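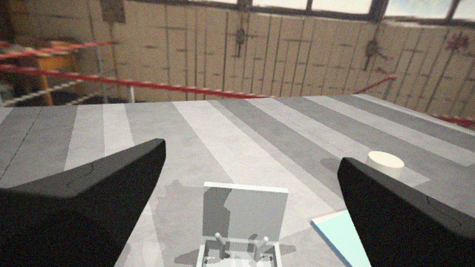
This page was last changed in December, at 16:12.

The Skulten Tabletop Manipulation Challenge, usually called the Skulten Challenge or simply Skulten, is a student robotics competition held entirely in computer simulation. Teams of students write control programs for a simulated robot arm with a two-finger gripper and submit them for scoring on a series of tabletop tasks. The competition is run by the Rivadeneira Institute as part of its course in robot programming, and is also open to clubs from other schools.

Contents
1 History
2 Format
3 Simulated environment
4 Scoring
5 Teams
6 Use in teaching
7 Reception
8 See also

History

The challenge grew out of a laboratory exercise in the second-year robot programming course at Rivadeneira. Students had shared a single physical arm, and time on it was given out by a sign-up sheet. In the spring term the waiting list often ran past the due date for the assignment. The teaching staff moved the exercise to a simulator so that every student could work on it at the same time, and a ranking of results was posted in the department hallway. The ranking drew interest from the robotics club at Hilton, a nearby secondary school, which asked to take part. Outside teams have been admitted in every season that followed.

The name comes from the Skulten Building, where the course was first taught. The course has since moved, but the name was kept.

Format

A season has two rounds. In the qualifying round, teams work from their own computers and may submit as many programs as they wish until the deadline. The final is held in one room over a single afternoon, with each team limited to 4 submissions. The tasks used in the final are not published beforehand, although they are built from the same kinds of objects as the qualifying tasks.

Programs receive pictures from the simulated cameras and the joint positions of the arm, and return motion commands. They do not receive the true positions of objects. Teams may use any programming language for which the organizers provide an interface. Commercial software is allowed if a free student license exists.

Simulated environment

All tasks take place in a virtual room built with Mukex, a simulation package maintained by graduate students at the institute. The gripper has two black fingers with angled tips, and the work surface is a large gray table marked with broad diagonal stripes in lighter and darker gray. Objects placed on it include simple solids, such as a short cream-colored cylinder, along with flat plates and upright panels. Shadows are rendered on the tabletop, and teams whose programs depend on color or brightness are advised to test for them.

The background is modeled in more detail than the tasks require. Behind the table there is a red railing, a piece of wooden furniture, and a tall beige wall with graffiti in one corner and a row of windows along the top. According to the rules, the background is included so that programs must learn to separate the work area from the rest of the room. The organizers may change the lighting between rounds.

Contact between the fingers and small objects has been the most frequent subject of rule changes. In early seasons, a fast-closing gripper could push an object partway through the table surface, and several teams made use of this. Such runs are now stopped and scored as failures.

Scoring

Each task is run 30 times from different starting positions. A run earns full points if the object is at rest within the target area when time expires, and partial points if it was lifted but not placed. Points are taken away for striking the table or knocking over an object that is not part of the task. Ties are decided by total time. The highest score recorded in a final is 1,512 points, set by a team from the Hilton club.

Teams

A team has from two to five members, all of whom must be enrolled students. Students in the Rivadeneira course are placed in teams by the instructor, while visiting clubs form their own. Adult advisers may attend the final but may not handle the keyboard during scored runs.

Use in teaching

The qualifying round counts as the main project of the robot programming course. Students are graded on a written report and on the clarity of their code, and the position of a team in the ranking has no effect on the grade. Reports are expected to include an account of failed grasps and of the changes made in response. Selected reports are kept in the department library and may be read by later teams.

Reception

The student newspaper at Rivadeneira has described the final as quiet to watch, with long waits between runs. Former participants have criticized the absence of a physical robot, noting that programs tuned to the simulator may not work on real equipment. In answer, the organizers added an optional demonstration day on which finalists may try their programs on the laboratory arm. Results from that day are not scored.

See also

Mukex
Robot programming course (Rivadeneira)
Hilton Robotics Club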